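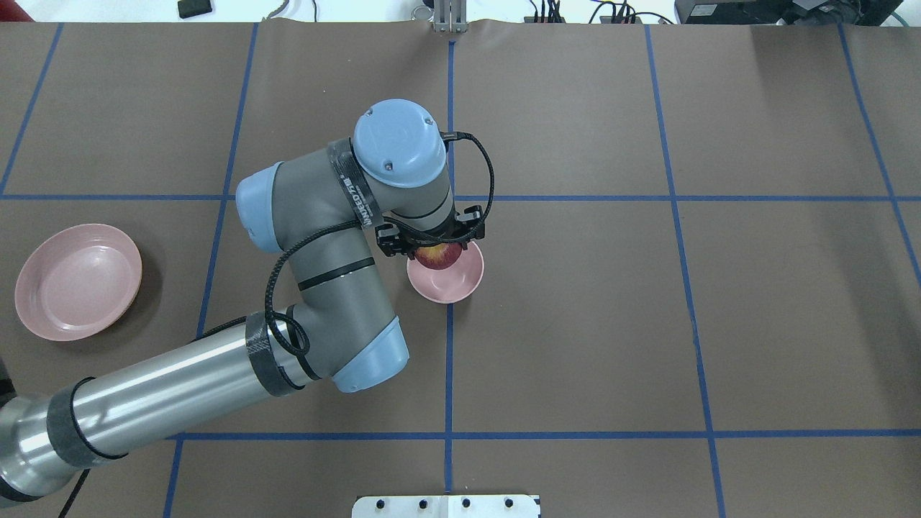
Home > News > Members > Noticeboard > Contact

Filed under: Hall and Garden News

April 18, 2023

Apple store opens for the spring share-out

The last of the stored fruit from the Sial orchard is ready to collect. We put 936 apples into the racks at the end of the season and have 106 left that are firm enough to hand out. The rest went to the school kitchen, the juice press and, in a few cases, the compost.

The keeping varieties did best on the north wall, where the temperature stays low. Fruit from the lower terrace softened early and should be pressed sooner next year. Please bring your own bag.

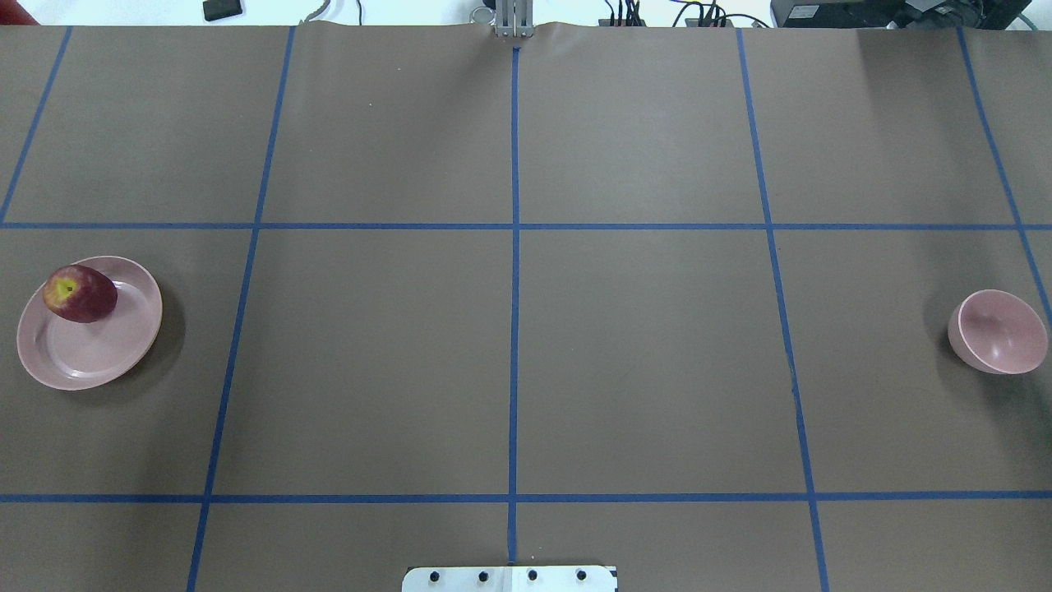 Blue tape on brownish-grey paper.

Grafting stock has come from Kavton and is heeled in beside the water butt. There are about 40 rootstocks, all of the same dwarfing type. Members who asked for one in the winter should take it before the buds open. Keep the roots damp on the way home and plant with the graft union well above the soil.

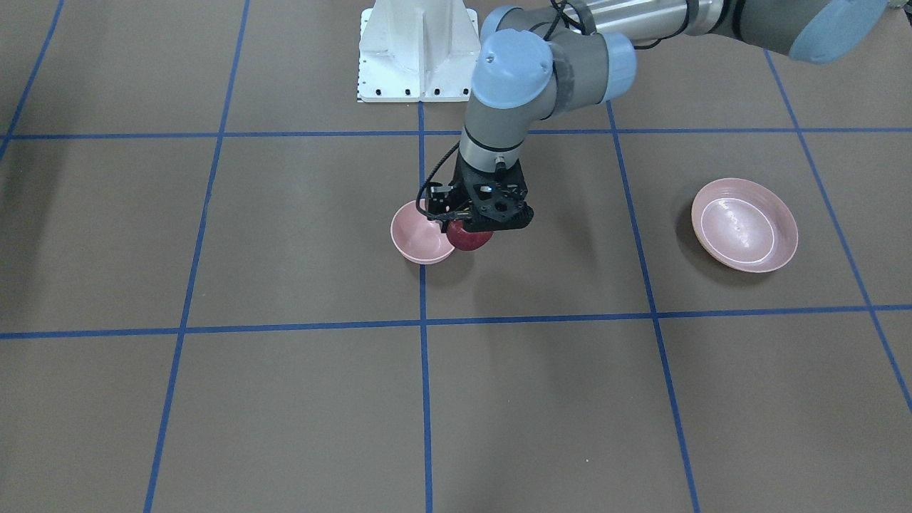 Old wall and path

The orchard wall dates from 1862 and the lime mortar has come away along the lane side. Landico will start repointing later in April. The lane gate will be locked while they work, so use the yard entrance. The path by the pear trees stays open, but barrows should go the long way round.
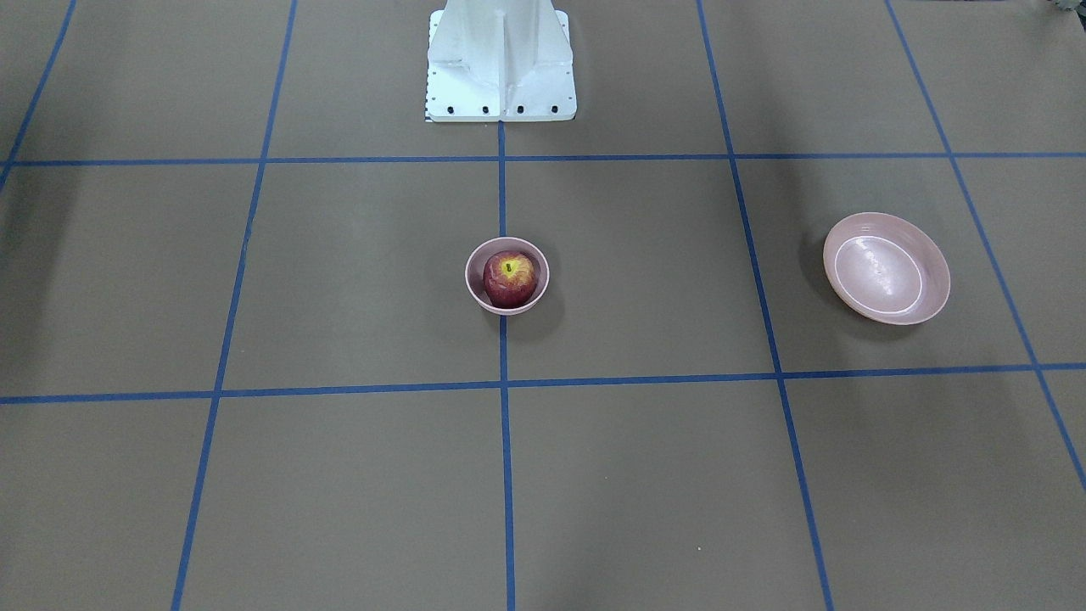 The surface with its taped grid.

Vustar has changed the lock on the tool shed. The old keys no longer fit and can be left in the box by the door. New keys are in the office and must be signed for. The long-handled pruners are away for sharpening, and the next newsletter will say when they are back.

By the Newsletter Editor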